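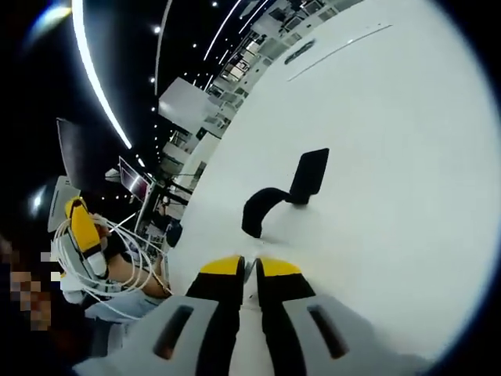 Two units at the bench, fingertips just short of the black pad and strap.

Wed 2 May

Nolletti hand-held gripper kit, on approval from Ellthorpe. Second session. First session notes are in the other book, mostly about the charger.

Share 4

We have the kit until the end of the month and then it either goes back or Relton pays for it. The quote is £2175 for the pair, cables and case included, software licence separate. The cheaper quote at £2000 leaves out the case and the spare finger pads. I would take the case. The foam is cut well and the units went back into it without any forcing, which can't be said for the last thing we had in.

What we are trying to settle is whether it can be used for the Demchenko work, where two people need to handle soft and awkward parts at the same bench and have the finger positions logged. Grip force is a secondary question. I am more bothered about cable handling, hand fatigue and how long it takes to get both units talking.

Set-up

Used the long white table. Followed the quick start card. The card has the steps for a single unit on one side and for a pair on the other, and the pair side refers back to the single side twice, so you keep flipping it. Would be better as one sheet.

Both units were found on the first try. The second one dropped off while we were still reading the card and came back when its plug was pushed in properly. There is no click on that connector, so you can't tell by feel whether it has seated. Marked ours with a pen line at the point where it is fully home.

Zeroing is done by closing the fingers, holding them shut and then letting go slowly. The prompt on the laptop says "close fully" and doesn't say how long to wait. If you let go too early it accepts the reading anyway and everything after that is off. I did this once and only noticed when the log had the fingers overlapping. Question for Ellthorpe: can it be made to reject a short hold?

Cables

The weakest part of the kit so far. The white cable is long and quite springy and takes a set from being coiled in the box. With one person it is only a nuisance. With two people at the same table the loops find each other. They end up over an arm or down in a lap, and you are thinking about the cable when you ought to be thinking about the part.

Tried:

– running the cable over the shoulder. Fine standing up, no good sitting down.
– a loose hook-and-loop tie at the wrist. Best of the lot, though it pulls when you turn your palm up.
– taping it along the table edge. Came away.

A shorter lead would fix most of it. Ellthorpe list one but have it down for November, so for our purposes it doesn't exist.

The thin black cable from the top of the unit is a different matter. It is light and stays where you put it, and I'd stopped noticing it by the end of the morning. It does lie across the wrist, and with a watch on it might catch. Take watches off.

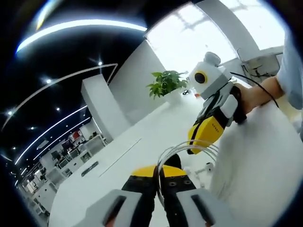 Handling

Weight is all right. Most of it is forward of the hand, so the wrist does the work, and after a long run of picks you feel it along the outside of the forearm. We swapped over before it got sore. For the Demchenko runs I would put a break in after every 200 picks and write it into the method, otherwise people will carry on and the last part of each run will be sloppy.

Trigger travel is long with a light start. Good for soft things. With the strap parts I could close on the band without dragging it, provided I came in from the side. Coming in from above, the fingers tend to push the band down flat and then there isn't anything to get hold of. The pad is easier stood up on its edge than lying down. Lying down you need to slide it to the table edge first, which is slow and makes a mess of the log.

Left-handed use is possible but the trigger feels a bit remote. Not a reason to send it back.

Two hands against two people: both work. Two people is faster for passing a part across and worse for everything else. Agree a word before letting go. We used "mine".

Lens end

The lens sits up on the module above the hand and is exposed. There is a cap in the case for transport but nothing to guard it in use. You put the unit down on its side without thinking and the ring takes the knock. Ours is unmarked so far. I would want a stand on the bench for each unit before anyone else uses them, even if it's just a block with a notch.

Wiping it: the dry cloth from the case only. The leaflet is firm on that.

We also tried holding the unit well above the table and lowering it slowly, to find out when the software picks the surface up. The white top is glossy and we had the window side fully lit, and the software was slow to settle there. Same move over a grey mat was better. Mat to be left out on the bench. 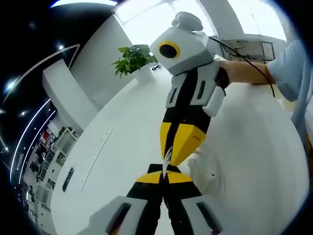

Held up over the white top, lens and white cap uppermost, black cable running off to the right.

Logging

Files come out one per unit and have to be matched up afterwards by their start times. On today's set the clocks agreed closely enough for us. It would be simple to check with a tap of the fingers together at the start of each run, so do that from now on and note it in the run sheet.

File names can't be changed before recording, only after. Annoying but no more than that.

To do

– ask Ellthorpe about the short hold and about a latching connector
– make two notched blocks
– grey mat, cut to the length of the working area
– repeat the strap picks from the side only and compare with today
– find out whether the licence is per unit or per bench, as the quote can be read either way
– return the second charger, it isn't on the packing list

Leaning towards keeping it at the higher price. The cable is a pain but we can work round it with wrist ties. Next session is the full Demchenko sequence with both units.

4 comments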